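Kunstblumen von Stikisberg, Strauß in Rosa und Weiß: mein Eindruck nach einem Frühjahr

Bewertung von Marek Paulík

Eigentlich wollte ich nie wieder Kunstblumen kaufen. Meine Großmutter hatte welche auf dem Fernseher stehen, orangefarbene Nelken aus steifem Stoff, und wenn die Sonne schräg hereinfiel, sah man auf jedem Blütenblatt den Staub liegen. Als Kind habe ich einmal daran gerochen und danach den halben Nachmittag geniest. So etwas prägt, und ich bin viele Jahre mit frischen Tulpen im Frühling und einem Zweig vom Waldrand im Winter ganz zufrieden gewesen.

Dann kam der Umzug in die neuen Räume, und mit ihm ein runder Tisch aus hellem Holz, den ich sehr mag, der aber so weit vom Fenster entfernt steht, dass mir dort nacheinander ein Alpenveilchen, eine Efeutute (eine Efeutute!) und zwei Töpfe Petersilie eingegangen sind. Meine Schwester hat mir schließlich den Katalog von Stikisberg hingelegt, aufgeschlagen auf der Seite mit den Sträußen, und kein Wort dazu gesagt. Ich habe ihn drei Wochen liegen lassen und dann doch bestellt, im Mai, ausgerechnet, als draußen alles blühte.

Bestellt habe ich den Strauß mit den blassrosa Blüten, die ein wenig an Chrysanthemen erinnern, dazu kleinere weiße und reichlich grünes Laub. Die kleine Vase in Hellgrün stammt von Vakitz, die hatte ich gesondert ausgesucht, und das war vielleicht etwas voreilig, aber dazu komme ich noch.

Der Karton kam nach neun Tagen an, gut gepolstert. Die Blüten lagen flach gedrückt übereinander und sahen im ersten Moment recht traurig aus, wie Leute nach einer langen Busfahrt. Da muss man sich Zeit nehmen! Ich habe mich mit einer Kanne Tee hingesetzt und Blüte für Blüte mit den Fingern aufgefächert, die Blätter ein bisschen nach außen gebogen und die weißen Zweige zwischen den rosa Köpfen hervorgezogen. Zwei Stunden waren weg, ehe ich es gemerkt habe, und ich muss sagen, es waren sehr friedliche zwei Stunden.

Die Farbe hat mich wirklich gefreut. Rosa kann bei Kunstblumen schnell nach Zuckerguss aussehen, und dieses hier ist zurückhaltend, fast ein wenig verwaschen, so wie Blüten am Ende ihrer besten Tage. Auch das Grün ist in Ordnung. Wer ganz nah herangeht, sieht natürlich, was er vor sich hat, aber wer geht schon mit der Nase an einen Blumenstrauß und prüft die Blattadern? (Mein Nachbar, der schon. Er fand sie trotzdem hübsch.)

Weniger glücklich bin ich mit den Stielen. Sie lassen sich biegen, federn aber gern ein Stück zurück, und wenn man den ganzen Strauß unten zusammenfasst, drehen sich die schweren Köpfe alle in dieselbe Richtung. Beim Strauß von Cloutier, den wir früher im Büro hatten, ging das leichter, der war allerdings auch deutlich teurer und sah ehrlich gesagt ein bisschen nach Hotelempfang aus.

Und nun die Vase. Der Ton ist wunderschön, ein blasses Grün, das sich mit dem hellen Tisch bestens verträgt. Nur ist die Öffnung eng, und für den vollen Strauß reicht sie bei mir nicht. Ich habe eine Weile geschoben und gedrückt und mich dann damit abgefunden, dass dort nur ein paar ausgewählte Stiele hineinkommen. Der Rest wandert, je nach Laune, in einen alten Krug aus der Küche.
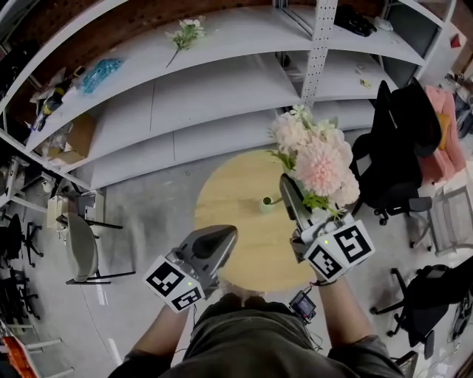
Muss man den Strauß vor dem Aufstellen kürzen?

Das hängt von der Vase ab. Bei einem hohen Krug kann alles bleiben, wie es geliefert wird, bei einer niedrigen Vase biegt man die Stiele unten lieber um, bevor man zur Zange greift, denn abgeschnitten ist abgeschnitten.

Zur Pflege noch ein Wort, weil mich das bei meiner Vorgeschichte natürlich besonders beschäftigt hat. Ich gehe alle paar Wochen mit einem weichen, trockenen Pinsel von Gekora darüber, einem ganz gewöhnlichen Backpinsel, der nur noch dafür da ist. Ein Haarföhn auf kalter Stufe geht auch, wirbelt den Staub aber bloß auf den Tisch, und dann wischt man eben dort.

Von mir gibt es vier von fünf Sternen für den Strauß und drei für die Vase, die ich trotzdem nicht mehr hergebe. Im Herbst möchte ich mir noch ein paar Zweige in dunklerem Rot dazuholen, falls Stikisberg die wieder ins Programm nimmt.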